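Prornthorpe Robotics Elective
Unit 4 handout: Stacking plates with the wrist camera
Updated 10/09/2021

Read this before you come in. Last group lost half the session looking for the login sheet. It's taped inside the grey cupboard door.

What we're doing

Table clearing, part two. Part one was cups, most of you have that done. Plates are harder. They're thin, they're flat, they slide, and the edge you want to grab is nearly at the table surface. When two are stacked it gets worse, you go for the top one and take both, or push the whole pile across the table.

Goal for the unit: arm finds a plate, gets one finger over or under the rim, closes, lifts, moves it to the stack, lets go without dropping it from a height. Any colour. One at a time to start.

Marks are on the last page of the course outline, not here.

Setup

Arm on, wait for the light to go solid. Home it. If it won't home, someone left the stop button pressed in, twist and pull.
Open the Boltanov control panel, load profile 9. Not the cup profile! The grip force in that one is too high for plates.
Check the camera feed is live before moving anything. You should see both fingertips at the bottom of the picture. If you only see one the mount has slipped, get a hex key and fix it.
Plastic plates only. Keep your own lunch dishes off the bench please.

Camera notes

Camera rides on the wrist so everything moves when the arm moves. Things that catch people out:

- Near things look big. A plate right at the edge of view may be no bigger than the one in the middle. Don't use size in pixels to guess which plate it is.
- Blur. If you grab frames while the arm is swinging, the edges go soft and the rim finder gets it wrong. Slow down or pause before the grab. Pausing is easier to code.
- Pale plates on a pale table. Contrast is low, so a plain brightness threshold won't cut it. Use the shadow along the edge as well, or go by colour. Pastels are close to each other under these lights so give your colour ranges some room.
- Stacks. The lower plate often shows as a thin crescent on one side. If your code sees two colours hugging the same curve, thats a stack, treat it as one until you've picked the top off.

Approach and grip

Come in from the side with the fingers open. Wrist tilted a little, straight down does not work, the tips hit the table before they get the rim. One finger goes to the rim first, the other stays clear. Stop on contact. Then close slowly.

Common mistake: lining up the middle of the plate with the middle of the gripper. Works for cups. For plates you want the RIM between the fingers, so the plate should sit off to one side in the camera view. Draw it on paper if you can't picture it.

Lift a little, pause, look again. If the plate isn't in the fingers go back to the start of the loop. Don't let it carry on and place nothing, two groups did that in March and logged it as a success.

Logging

Every try gets recorded, good or bad. Bad ones are more useful to be honest. Runs go in the shared Patrício folder, one folder per group. The class set is at 2,537 tries so far, 541 of them on stacked plates. Label each one: clean, slipped, took both, missed. If you can't decide, write "unsure" and leave a note.

Each group owes 210 tries by the end of the unit. Sounds like a lot, it isn't once the loop runs by itself. Someone stays beside the stop button the whole time.

Swapping fingertips

Stamico tips are in the blue tray. Two bolts each, snug, don't crank them. If you change tips, write which ones in the log or your numbers are useless next to everyone else's.

To hand in

Your code, with comments
Log file
One page on what went wrong most often and what you tried
A short clip from the wrist camera of one full pick and place

Late work, same rules as always.

Next unit is bowls. They nest and they rock when you touch the side, so keep your rim finder tidy as you'll be reusing most of it. Start reading the depth section of the course notes if you get teh chance.
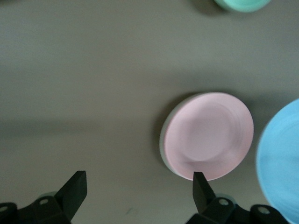
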